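Planby handset tracker: frequently asked questions

What do you count as a shipment?
A phone that has left the maker and gone to a shop, a network or a warehouse. It may sit in that warehouse until its battery forgets what it was for. We count it anyway, as does everyone else in this trade.

Why don't your figures match the maker's own?
Makers are cheerful people. Ginico includes refurbished phones in its totals and we leave them out, so its number is always the happier of the two.
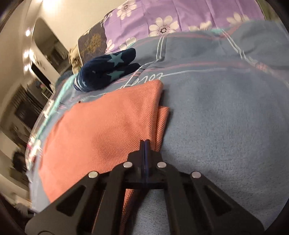
Which markets do you cover?
We follow 82 countries. Five of them publish customs data we can use as it stands, and the rest take some 400 emails a quarter.

Do you include basic phones?
Yes, in a separate table. Anything with a keypad and no app store goes there, including the Nerkeck flip models, which sell better than you would think and much better than Nerkeck did.

Why was Ikeda's share revised in May?
We had put a batch of its tablets down as large phones. In our defence, they were not very large tablets. The corrected table replaced the old one the same week.

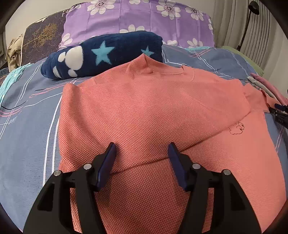
Page last changed: 2026-03-16

Can I quote your numbers?
Please do, with our name next to them. If you need more than 100 rows, ask for the full file and save yourself the copying.

Will you forecast next year's sales for me?
We publish one forecast a year and spend the other eleven months explaining it. Private ones are not on offer.

Who do I write to about a mistake?
Kamran Kazemi looks after corrections. Send him the table name, the row and what you think it should say. "It looks wrong" will get you a polite reply and not much else.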